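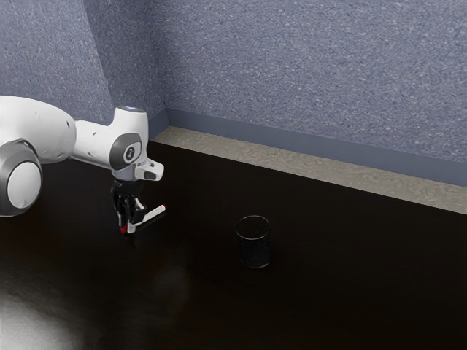 According to Manee Thammasiri, a live side gives a band away within a minute, and any listener who has stood in front of an amplifier will hear it without being told. She made the point in a letter on our first draft, and she is far from alone. The claim turns up in fan reviews so often that most writers on heavy rock treat it as settled. We doubt it, and this section sets out why.

Figure 2. Rendered view of a white robotic arm reaching over a dark tabletop.

4.2 What reviewers say about live tracks

The Gilo archive holds 547 reader reviews of albums that mix studio and live recordings. Of these, 418 call the live tracks "raw," "loose," "energetic" or something close to it. On the face of it that is strong support for Thammasiri. The trouble is that nearly every one of those albums says on the sleeve which tracks were played to a crowd. A reviewer who has read the sleeve and then reports hearing a crowd-fed band has told us very little about the sound.

The Esposito album shows the problem well. Its closing tracks were credited for years to a club date in Plomthorpe, and reviewers praised them in the terms one would expect: the drummer pushes the beat, the guitars run hot, the singer is out of breath by the last chorus. The reissue notes moved two of those tracks to the Clundcombe studio sessions, taped in August with applause added at the mixing stage. Reviews written after the correction describe the same two tracks as "tight" and, in one case, "a bit careful." The mastering was unchanged as far as we can find out.

One album proves nothing much, and we would not lean on it alone. Fergus Kerr has argued that the later reviewers were a different set of people with different tastes, and he may be right. He also suggests that a listener can be wrong about two tracks and still be right in general. We accept both points. They leave open whether anyone is right in general, and the archive cannot settle that, however many reviews are added to it.

4.3 Limits of the blind listening test

Our own test was small. We played 16 listeners short clips with all crowd noise removed and asked them to mark each as live or studio. Their answers showed no pattern we would care to defend. Supporters of the live-energy view will say that the clips were too short, or that cutting the crowd cuts the very thing that makes a show a show. The second complaint seems fair to us – but it also gives up the original claim, which was about how the band plays.

We are less sure what to make of tempo. Live takes in the archive often run faster than their studio versions, and a fast take may well sound excited to someone who knows the slower one. Most of our listeners did not know the songs. A test with long-time fans might come out differently, though finding fans of these bands who have not already read the sleeves will be hard.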